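Landry Everyday Plastic Hangers, Pack of 30
Reviewed by Kristine Bautista
October 26, 2020

I have been meaning to write up these hangers since September, when I finally emptied the hall closet onto the bed and discovered that I owned a great many coats and hardly anything decent to hang them on. If you've been reading me for a while you know I am a wire hanger person by inheritance (my mother never threw one out, and neither did the dry cleaner), so buying a whole matching box felt like quite an event. I went with the Landry in light gray.
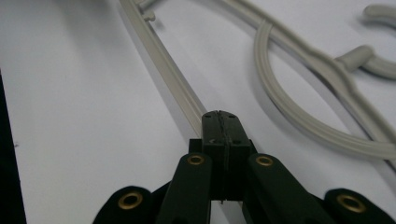
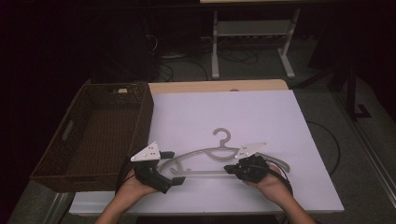
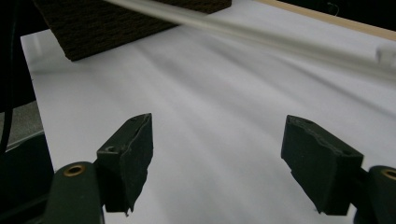
The light gray plastic hanger is in the first and second photos.

Now, the closet. Ours is the old kind that came with the house, deep and dark and narrower than you'd like, with a single rod and a shelf above it where things go to be forgotten. I'd been living with a mixture in there – wire from the cleaner, four fat wooden ones that my sister gave me, a couple of padded satin ones that I think came with a bathrobe, and one very strange clip affair that bit anything you gave it. Everything hung at a different height. You'd reach in for a raincoat and come out with the raincoat, a cardigan and half of somebody's suit.

Having one kind of hanger all the way across fixes more of that than I expected. The shoulders line up, the hems line up if the coats are anything like the same length, and you can slide the lot along with one hand to see what's at the back. I found a green corduroy jacket I had been blaming my brother for losing. He has had his apology, and I've been wearing the jacket.

About the hangers themselves. They're plain molded plastic with a gentle arch to the shoulders and a straight bar across the bottom, and there's a second curved piece inside that I took for decoration when I opened the box. After using them a while I think it's doing some real work. My last plastic hangers, which were the thin tubular kind, drooped at the ends under a winter coat until they looked like a sad mustache. The Landry holds my husband's wool overcoat with no droop that I can see, and that overcoat weighs about as much as a Thanksgiving turkey.

The straight bar is good for pants. I fold mine over once and they mostly stay where I put them, though anything slippery will slide to one end if you shove the hangers along in a hurry. My neighbor Mackenzie Fehr swears by a rubber band wound around each end of the bar, and I tried it on a few. It does help, but it also looks like you've wound rubber bands around your hangers, so I've gone back to folding more carefully.

Knits are where I'd be careful. I know, I know, you aren't supposed to hang sweaters at all, and I do fold the good ones. But there are always a few everyday cardigans that live on a hanger because you take them on and off six times a day, and the arch on the Landry is kinder to them than wire by a long way. I still got a small bump at each shoulder on an old cotton one. A bit of steam from the kettle took it out. For anything you love, use a drawer.

Wide necklines are the other trouble. I have a boat neck top that slid clean off twice in one morning, and I don't suppose any smooth plastic hanger would hold it. I kept two of the padded satin ones for that sort of thing and I'm not sorry.

I should mention the Starkau velvet ones as well, because several of you wrote to ask. I had a box of those in the bedroom for a couple of years. They're wonderfully thin, so you can fit more on the rod, and nothing ever slips off them, boat necks included. My trouble was that nothing ever slid onto them either. You'd be standing there at seven in the morning tugging a shirt collar over velvet, and by then you've undone the ironing. They also shed a little on dark clothes when they were new. If your closet is tiny and your blouses are silky, get the velvet. If you hang up damp things, as I do, get the plastic.

And I do hang up damp things, all the time! We dry shirts on the shower rod three seasons out of four, and I'd say that's the best reason to own plastic hangers of any make. They don't rust and they don't mind a drip. Give each shirt a good snap before it goes on, button the top button, tug the placket straight and leave a hand's width between one shirt and the next. Most of mine need no ironing after that, or else my standards have slipped since the kids left home, and I'm comfortable with either.

The color is a soft gray that goes with everything and shows lint less than black would. I did think about white, but white plastic yellows in our house. One of mine arrived with a rough little ridge on the underside where the mold must have met, and I took it down with a nail file while I watched the news. I went over the rest with my thumb and they were fine. Still, do run your hand along them before you hang up anything delicate.

A word on how many to buy. I thought one box would do the hall closet with plenty to spare for the laundry room, and it did the hall closet and that was that. My advice is to clear out first, then count what's left, then order. I did it the other way around and ended up ordering again, with a second lot of shipping. The company gives you 30 days to send them back, which seemed fair to me, though I had the box cut up for kindling on the first evening, so I couldn't tell you how easy they make it.

The old wire ones went back to the dry cleaner on the corner, who was very glad to have them. It's worth asking at yours. The wooden ones have moved to the guest room, where they look rather grand with nothing on them, and the clip one is in the garage holding a bag of potting soil shut. It's very good at that.

Good: sturdy under a heavy coat, happy in the bathroom, easy to slide a shirt on and off.
Not so good: slippery with wide necks and silky pants, and check yours for rough spots.
Would I buy them again: I already have, and the second box is going in the bedroom once I've dealt with the shoes.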